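Film corner: Clodari is getting a second outing

2/11/24

Well, I said in the last newsletter that I'd given up hoping, so naturally it's happened. Clodari, my favourite daft science fiction film and the one I've bored most of you with at one time or another, is getting a sequel. It's going to be called Clodari: The Long Tide, and it's being made for the Trirkadow streaming service, with filming due to start in January.

If you've never seen the first one, it's the story of a lighthouse keeper who picks up radio messages from a ship that hasn't been built yet. It came out with hardly any fuss, played in 51 cinemas for a fortnight and then vanished. I saw it in a nearly empty screen with my sister, who fell asleep before the lighthouse even came on. I went back on my own the next night. It had a tiny budget and you can tell (the ship is very obviously a bathroom extractor with lights on, and I love it), but the writing is lovely and the last 20 minutes still get me every time.

What brought it back was the home release. Grilmont, the little label that does those chunky boxed editions, put out a run of 2,975 copies and they'd all gone by teatime. I got one! I'm not lending it to anybody, so please stop asking.

Édgar Chávez is directing again, which was the thing I was most worried about. He's been off making crime dramas and I'd assumed he was done with spaceships. The script is by Leandro Henríquez, who's new to all this but wrote two episodes of Troncoso, the one with the mountain rescue team and the missing priest. If you watched that you'll know he can do people stuck in small rooms being cross with each other, and that's most of what Clodari is when you get down to it.

Story details are thin so far. The short blurb Trirkadow put out says it picks up 4 years after the lighthouse fire, with the keeper's daughter now grown up and working at the harbour. I take that to mean the ship has been finished, or near enough, and somebody is going to have to decide whether to let it sail. There's no word on whether the old keeper is in it. I really hope he is, even if it's only his voice on the radio. You could do a whole film with just his voice on the radio, if you ask me, and I'd watch it.

I do have a few grumbles. The first film was shot on a real bit of coast in real rain, and the blurb for this one has a line about "vast new worlds", which makes my heart sink a bit. I don't want vast new worlds. I want the damp kitchen and the kettle and the voice coming through the static! But Chávez has always been good at keeping things small, so I'm trying not to fret before a single scene has been filmed.

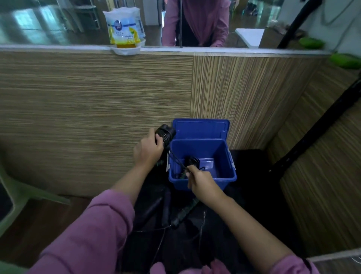 The other question is the music. Fans of the first one will remember that wobbly organ tune which plays whenever the lamp turns, and so far the announcement doesn't name a composer. I've been humming it round the house all week, and my husband has asked me very politely to stop. If they leave it out there'll be letters, and most of them will be from me.

As for when we'll get to see it, there's no release date yet and I wouldn't hold your breath. The first one took two years from start to finish, and that was without any vast new worlds to draw. It'll be streaming only as far as I can make out, which is a pity, as the storm sequence deserves a big screen and a decent set of speakers.

In the meantime I'm planning to watch the original again at ours before filming starts, and there's room on the sofa for anyone who fancies it (floor cushions for latecomers, and my sister is only allowed in if she has a coffee first). Drop me a line if you'd like to come and I'll let you know which evening we settle on. Bring crisps. And if you spot any casting news before I do, send it straight over, whatever the hour.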